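# The case for a bare tabletop

Most advice on worktables concerns what to put on them. Trays, risers, cable channels, pen blocks and drawer inserts all have reviews and rankings. The surface itself gets a line in the specification sheet, usually the dimensions and the load rating, and is then covered up for the life of the furniture. I think this is a mistake, and an expensive one for anybody who works with small parts.

My argument is narrow. A shared table should be cleared to bare wood at the end of every session, and it should have a light top with a visible grain. I do not extend this to private desks.

Start with area. A table 60 inches by 36 inches offers 2,160 square inches on paper. The usable figure is lower, and it falls every time an object acquires a permanent place. A lamp base takes a small footprint, but it also takes the strip behind it that can no longer be reached without moving the lamp. A parts tray takes its own outline plus the margin needed to lift it. When I measured the largest clear rectangle on our Sketitz table in May, at the end of an ordinary Tuesday, it came to 1041 square inches. The table had lost more than half its working surface to things that were not in use.

The usual remedy is to buy a larger table. In my experience the second table fills at the same rate as the first. The Kobori bench in the next room is the larger of the two and is no easier to work at, and the additional depth mostly serves to hold boxes at the back where they are not opened.

Then there is color. Dark tops are popular in catalogs because they hide marks, and that is the whole of my objection to them. A mark that is hidden is still a mark, and a crumb of grit on a black laminate top will scratch the next thing dragged across it. On pale wood the same crumb shows up as a speck. Some specks belong to the wood, and it takes a few days to learn which ones. After that, the eye sorts them without effort.

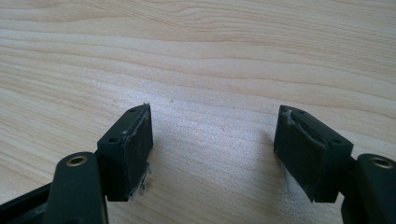 *Pale blond tabletop with nothing set down on it. The darker bands toward the top are grain.*

Grain has a second use that plain white surfaces lack. Lines that run one way across the top give a reference for placing things square. It is not a precise reference, since the bands wander, and I would not cut to it. For laying out a row of fasteners in the order they came off, it is sufficient. Plain white melamine gives no such help and throws more glare under an overhead lamp. Pale wood can wash out under strong light too, so the lamp should be moved to one side before the table is blamed.

The objection I hear most is setup time. If everything goes back to the shelf, everything has to come out again. That is correct, and the cost is real. On our bench it is a few minutes per session. Against it I would set the time spent shifting objects during the work, which is harder to measure because it arrives in small pieces and is never recorded.

A stronger objection is that long jobs cannot be cleared. Glue has to cure, and a half-sorted kit should not be disturbed. For these we use a flat Bronow board, which carries the job to a shelf intact. Anything too large for the board gets a written note with a time on it, and up to 100 hours is allowed before the job must move.

Finish matters less than people assume. We have used a Gosora wax and a plain satin varnish and I could not defend a preference. Both need wiping with a cloth that is damp and no wetter, along the grain, before the shelf is loaded for the night.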